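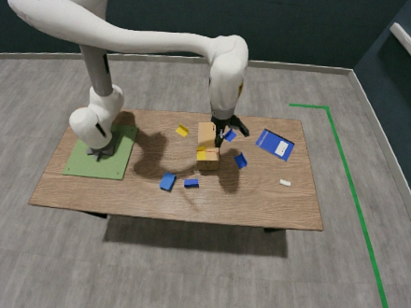 Check your tool frame before you touch the planner, was the first reply I got on the Dranby forum. Did that. Frame looks right to me. Running Stoveck sim with the Fultard planner, arm comes down next to a carton and the approach path is planned off to one side. Cardboard box, some blue and yellow bits lying round it. Debug line is on. Goal pose prints fine, executed pose is 4 mm out sideways, every run. 300 runs so far. Am I reading the debug line wrong?
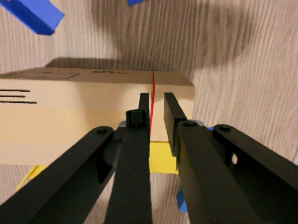

Gripper view, debug line in red

Asked February 2024, 3 answers

Line is the tool centre, not the goal. Colour is the same for both in Fultard, annoying. Turn on goal_axes and compare teh two. 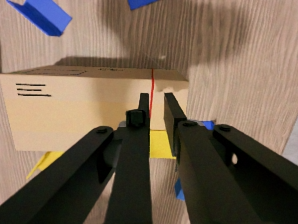 If they don't overlap its your hand-eye transform, so re-export that from Stoveck and reload. Had the same offset in June, stale calibration file in the cache. Clear the cache first or it just loads the old one agian.

try a different planner

Also check collision padding. Default is 15 mm on everything, small loose bits included, so approach gets pushed sideways. I set it to 3.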